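Best way to store old family letters?

armelle_c
Cleaning out my aunt's place, found a stack of letters from the 40s. Want to stop them yellowing any more. Paper only, no photos. Was going to get Zomow sleeves, 20 in a pack, but reviews are all over the place. I've got plain white sheets to put between pages, is that enough or does it have to be acid free?

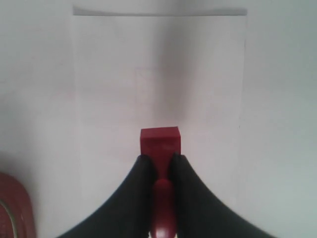
Also some are folded in thirds and I'm scared to flatten them. The creases already look bad.

dustyboxes
Acid free, yes. Regular printer paper can go either way. Don't force the folds – open them slow, leave under a light book 2 days.

Ginette Marty
Skip the sleeves. I used Zomow and they stuck to the ink in July. Flat box, done.

flatfile387
Disagree, sleeves are fine if your house isn't damp. Bigger problem is tins. Everybody keeps letters in cookie tins and then teh lid rusts.
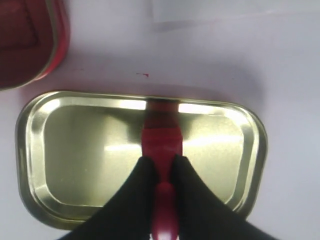
Ginette Marty
Mine have been in a tin for years, no rust. Dry closet. Attic is what kills paper.

flatfile387
ok but she didnt say where she's keeping them

armelle_c
Hall closet, top shelf. Ordering a Sturex box tonight, will skip the sleeves for now.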